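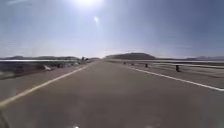 # Water use in Leren households

Geography project, spring term. Group: Cristóbal Sosa and two classmates.

## Question

Our town gets most of its water from the wells at Mustano. We wanted to find out if homes with a garden use much more water than homes without one, and what people do to save it.

## Method

We gave out a short survey in May and got answers from 12 households. Each one read its water meter on a Wednesday evening and again a week later. We left out 3 homes that forgot the second reading.

The town of Leren has 3,674 people, so our sample is very small. Most answers came from families we know, and that probably affects the results.

The wells are out past Grisley, on the desert side. The country there is dry and open, with sandy ground next to the road.

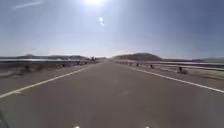
## Results

The highest weekly reading was over 558 gallons per person, in a home with a lawn. Homes with gravel yards used less. Two families on Serrano Street save their shower water in buckets and use it on plants – we had not thought to ask about this, so it is not in the survey.

## Problems

Some meters read in cubic feet and we had to convert them. One of us did this wrong the first time. We would also ask about swimming pools next time.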